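Hand-held gripper build, question about the finger pads
Home and Shared Workshop Builds > Grippers

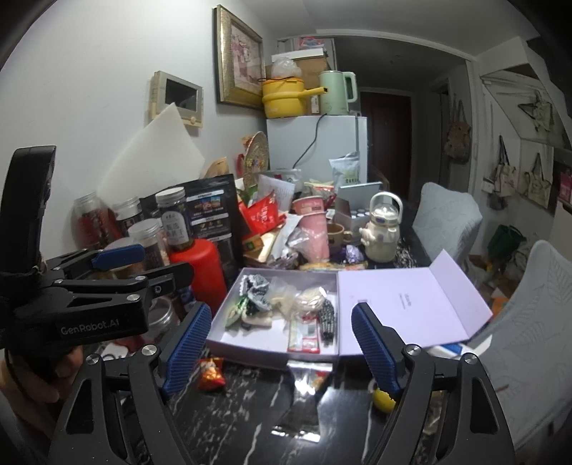

ilham_p
Posted April 5, 2024

Hello all. I am building my own hand gripper at home, and I am stuck on the fingers. My linkage moves well, but the printed tips are hard and smooth, so thin things slide out when I close it. I want to change to a soft pad with ribs, like the blue ones here. My test is simple: put snacks into a gift box tray and take them out again. The wrapper in front of the box, pinched in the middle and with crimped ends, is the kind of shape I find most difficult. Should the ribs go across the finger or along it? I have 400 grams of flexible filament, so I can try more than one.

Greltov
Across the finger, in my opinion. The edge of a wrapper then has something to stop against. Print them slowly and dry the filament first.

randa.hourani
I do not agree that the ribs are so important. I made both kinds in February and the difference was small for me. What helped more was a thinner wall behind the pad, so that it can bend around the object. My first pads had a wall of 4 mm and they were almost as stiff as wood. With 2 mm they became good.

Greltov
Randa, which objects did you test? For boxes and bottles I believe you. For foil I have seen a flat pad push the packet away many times.

randa.hourani
Mostly jars and small boxes, so maybe you are right about foil. But I still would change the wall first, it is only one number in the drawing.

Stolden79
Please check also the pivots. If the screws have play, the two pads do not meet straight, and then no pad will save you. I put a thin washer on each side and tighten until the arm just moves by its own weight.

ilham_p
Thank you all. Stolden79, I checked and the left arm has a little play, I can feel it with my fingers. I will put washers tonight. After this I print the thin wall with ribs across, and the same wall without ribs, and test both on the wrappers.

Greltov
Good plan. Write down the infill too, please. I always forget mine.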